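Letters that fold into themselves: a conversation with Emese Lakatos

Published 22/04/2025

Emese Lakatos has not bought an envelope in 7 years. She tells me this at her kitchen bench, while the kettle is boiling and her neighbour's dog is complaining behind the fence. In the cupboard beside her she keeps all the letters she has received since she started to write by hand again. There are 3,074 of them, each one recorded in a school exercise book with the name of the sender and the colour of the ink.

"People suppose I am against the telephone," she says. "I have a telephone. I ring my sister every Sunday. But with a letter I can answer when I am ready, and I can be a better person than I am on the phone."

Lakatos came to Australia from Hungary as a young woman, and for a long time she wrote home every week on the thin airmail paper that many of our readers will remember. When her mother died, the letters stopped. She says the silence in the letterbox was worse than she had expected. There were bills and catalogues, and for years nothing with handwriting on it.

What brought her back was a parcel. A cousin had cleared out the flat in Hungary and sent her everything her mother had kept, tied with kitchen string. Among the pages were some older ones, from her grandmother, which had never been in an envelope. The paper was folded so that it closed itself, and the address was written on the outside.

"I sat on the floor for the whole afternoon," she remembers. "I was afraid to open one fully, in case I could not close it again. And then I opened it and, of course, I could not close it again."

She laughs at this now. It took her three evenings to find the order of the folds. The following week she wrote to the cousin and folded her own letter in the same manner, and the cousin received it in good condition.

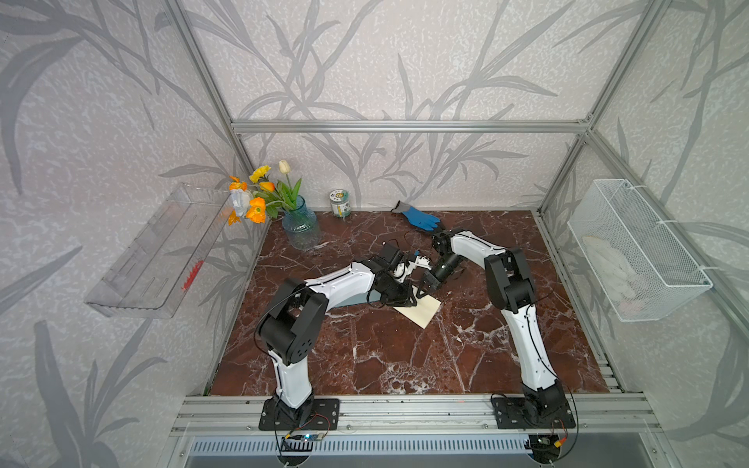
From this small success came the correspondence circle, which she named Katov after a word that her grandmother used for a stubborn knot. She is not certain it was a real word. In the beginning the circle had four members, all of them people she knew from the choir. Today it has 1,441, in towns from Cairns to Launceston, and some in New Zealand who found it by themselves.

The rules are few. A member writes at least one letter in a season. The letter must be written by hand, and it should close without an envelope if the writer is able to manage it. Beginners may use a sticker.

"I was very strict about stickers at first," Lakatos admits. "Then a man from Petchrat wrote to me. His hands are not good any more, and he asked very politely if a small piece of tape would be permitted. I was ashamed of myself. I wrote back the same day and I put tape on mine also."

I asked her if a letter without an envelope arrives safely. She answered that most do, although the sorting machines do not like a loose corner, so for a long distance many members now put the folded letter inside an ordinary cover. She herself refuses to do this. Her losses are written in the exercise book too, on the last pages, in pencil.

The folding is taught by Getsemaní Bermúdez, a retired bookbinder who joined us for the second cup of tea and who had brought a lemon slice wrapped in a tea towel. He and Lakatos have argued in a friendly way for years about paper. She likes it thin. He likes something with a little weight, which will remember a crease.

"Thin paper is for people in a hurry," Bermúdez told me. "You fold it once and it looks beautiful, you fold it back and it is tired already. With a heavier sheet you must press the fold with your nail, or with a bone folder if you own one, and then it stays where you have put it."

His own favourite closure needs a narrow strip, cut from the margin of the page but left attached at one end. The strip is passed through a slit in the folded letter and comes out on the other side. To open the letter, the reader must tear it. Bermúdez learnt versions of this from library books, and he is honest that some of his are his own invention.

"The cut is where people lose their courage," he said. "They have written two pages to a friend, it has taken them all morning, and now I am asking them to put a blade in it. So I tell them to practise on coloured paper first. Blue, green, any colour that is not precious."

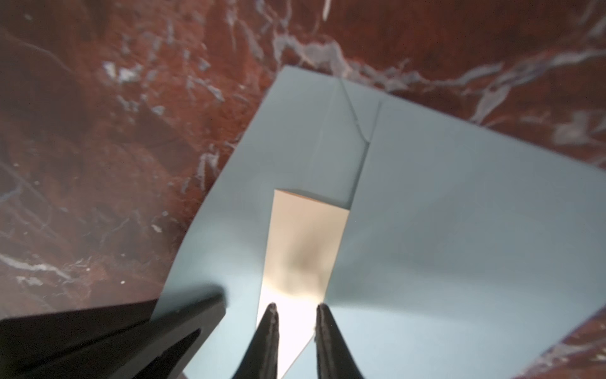
Paper with a crease and a narrow, tapering strip.

The members meet in person only once a year, in August, when the community hall at Flernasar is cheap because it has no proper heating. They bring rugs and thermoses. Last winter they set themselves the task of sending 3,000 letters to people living in aged care, and they finished it with a week to spare. Lakatos does not like to talk about this as charity. Many of those people wrote back, she points out, and several are now the most faithful correspondents she has.

One woman of ninety-three writes to her only about cricket. Lakatos did not understand cricket and had no wish to. "Now I know what is a night watchman," she says, "and I have opinions."

Not everything has gone well. A plan to print the best letters in a small magazine, to be called Vidside, was given up after two meetings. Bermúdez was for it and had already chosen the typeface. Lakatos thought that people would begin to write for the magazine, and no longer for the person who opens the letter.

"I still think she was wrong," said Bermúdez, cutting more lemon slice.

"He writes to me about it," Lakatos said. "Every spring. Four pages."

Before I left, she asked for my postal address and wrote it in the exercise book, under a new number. The letter came nine days later. It was folded into a shape not much bigger than a playing card, with green ink on the outside, and I must confess that it stayed on my desk until the weekend before I tore it open.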